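Section 4. Working with the table-clearing robot

Your shift at the Droltthorpe site now shares the break area with a Vurnudeo unit. The robot clears tables on a schedule. Staff still decide what gets thrown out.

4.1 Before the first run of the shift

1. Open the simulated room on the office screen and check that the table stands where it does on the real floor.
2. Compare the small items on the simulated table with your pickup list. Delete anything the robot should leave alone.
3. Prop the door open. The unit cannot work a handle.
4. Press Rehearse and watch the run through to the end.
5. Press Release. The unit leaves its dock within 17 seconds.

Note: Table attendants no longer carry trays to the wash room. That time, 21 minutes per shift, goes to restocking and to reviewing flagged items.

Caution: Do not reach across the table while the arm is moving. Press Hold first and wait for the steady light.

4.2 Flagged items

Soft or rounded items may be flagged if the unit cannot choose a grip. Flags stay in the queue for 14 days. Clear them by picking a grip from the menu, or mark the item "By hand" and move it yourself.

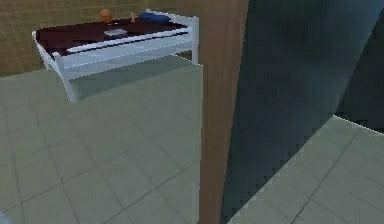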